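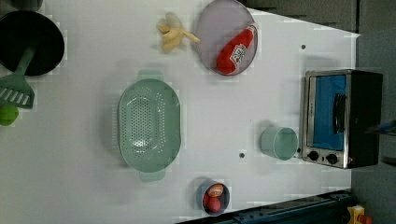
Tatu Makori told us to pick one job and watch it all the way through, so that's what I did at the Thevar open day.

Projects > Student Reports > Robotics Visits
8 March 2026, by Muthoni Lukumay

I picked the kitchen table! The play food got me (a banana, a big colander, even a toaster oven). Our guide said they do 30 runs of a task before changing anything, and I'd have quit after 3. I want to try a smaller version back in Judville.

Filed under: Field Trips, Robots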